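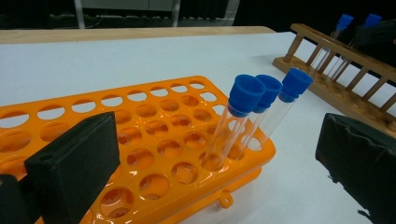 The test tube rack is among the cheapest things in any laboratory and one of the most used. At Cutden, a water testing laboratory on the edge of Plultport, up to 1,000 samples come through in a busy week, and every one of them spends part of its day standing in a rack.

The older ones are wood. Bevan, a joinery firm in the town, used to drill them in batches of 50, and plenty are still going. They are heavy enough to stay where you put them. They also stain, and the holes swell if a rack is left in the sink overnight.

Plastic came in when Sekmont, the local supplier, began stocking it. Staff liked the colours. Orange became the rule for samples waiting to be tested, and wood was kept for the ones being worked on.
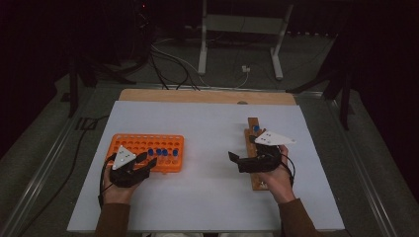 *Orange plastic to the left, drilled wood to the right, and blue caps in both.*

Moving tubes from one to the other is dull work, and new starters tend to rush it. They are taught to lift straight up, keep hold below the cap and set the tube down before reaching for the next. Cutden gives them 2 mornings of practice with empty tubes, and 11 written rules to take home.

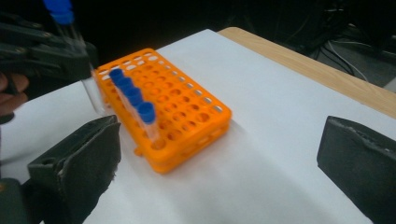
Filling order causes more argument than anything else on the bench. Some people start in the middle, where there is least risk of tipping the rack. Others work along one side, with the tubes one behind the other in a line of blue caps and most of the holes left free. Cutden prefers the second way, as a gap in a line is easy to spot. The rule will be looked at again in April, when the next order of racks is due.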